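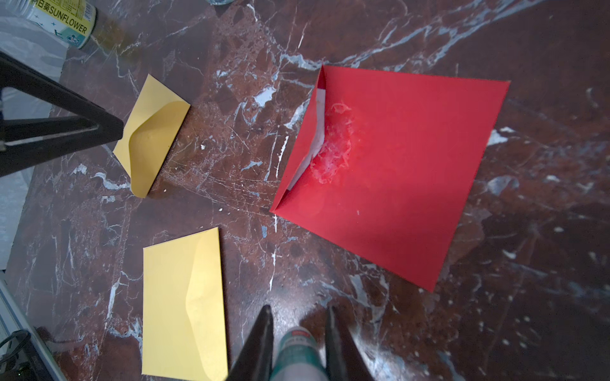
Envelope (stationery)

An envelope is a flat paper container, normally made from a single sheet that is cut to a shape called a blank, folded, and glued. It holds a letter, card, or other thin contents and is closed by a flap. Colored envelopes in red, yellow, and other strong shades are used mainly for greeting cards, invitations, and gifts of money.

Construction

Most envelopes consist of a face, a back formed by two side folds and a bottom fold, and a closing flap. The flap may be pointed, square, or curved. On an oblong envelope it can run along the long side (banker style) or the short side (pocket style). Square envelopes usually have a deep flap that reaches to the middle of the back or past it.

The blank is die-cut from a stack of sheets. The grain of the paper is commonly set at an angle to the main folds, which limits cracking at the corners. Seams are glued before the flap gum is applied.

Color

Paper may be dyed in the pulp or colored on the surface only. Pulp-dyed paper keeps its color through the full thickness of the sheet, so a torn edge matches the face. Surface-colored paper has a white or pale core – any scuff or peeled area shows as light fibers against the color. The contrast is greatest with saturated reds and least with pale yellows.

The Ernico handbook of stationery papers, revised by Gayan Gunawardena, lists surface-colored stock in weights up to 199 grams per square meter. The heavier grades are intended for card folders and are seldom folded into envelopes.

Closure and opening

Flaps are closed with remoistenable gum, a pressure-sensitive strip, or a spot of latex. A flap may also be tucked in without adhesive.
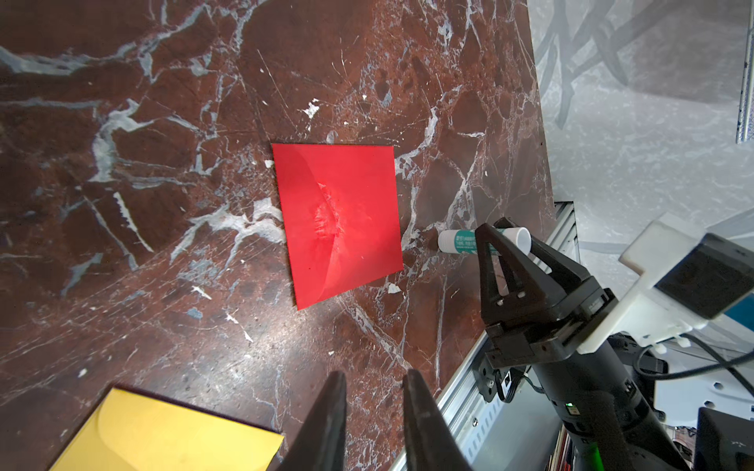 Pressure-sensitive strips give the strongest bond and are the most likely to lift the surface layer when the flap is pulled back. Opening along a fold with a flat blade leaves the back panel intact. Creases left by handling can be reduced by pressing the envelope under a flat weight, although a sharp fold in surface-colored paper often remains visible as a lighter line.

Storage

Unused envelopes are stored flat, with flaps down, away from direct light. Gummed flaps may seal themselves in damp conditions. Reds and yellows can fade at different rates, and mixed sets are best kept boxed.

Collections

The Figueiredo collection in Esholm holds 2,269 envelopes, cataloged by Aranka Mészáros according to flap shape and seam type. Around 1,000 are colored. A smaller group of 30 unfolded blanks is kept at Colham.

See also

Blank (papermaking)
Greeting card
Letter sheet
Paper grain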